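Teaching by demonstration: questions we get asked
Funcombe robot trials, page kept by Struan Laing

Does the robot learn the task after one showing?
No. The sales sheet for the Skustel kit says "show it once." We gave it 58 showings of putting tennis balls in a tube before I'd let it try alone, and I still stood next to the stop button.

Is guiding the arm by hand better than remote control?
Easier to pick up, yes. But your own arms end up in the camera view, and the robot won't have them later. We use remote control for anything that goes into training. It's slower and people complain.

Why tennis balls?
They roll. A block stays where you drop it and makes everybody's numbers look good.
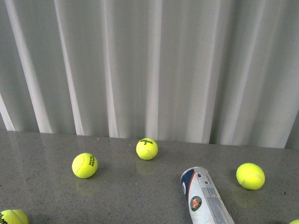

We change the layout before each showing. If you always start from the same spots, you'll get a robot that knows those spots and very little else. Paterson's first set had that problem and we threw it out.

How many showings do I need?
I don't trust anyone who answers this quickly. We have 146 on file for this task, and about 3 hours went into sorting the bad ones.

Should I keep failed tries?
Keep them, but label them. Zorka, the software we use for replay, won't do it for you, whatever the menu suggests.

Can it move on to other objects afterward?
I've been told so. I haven't seen it here. Ask again in September.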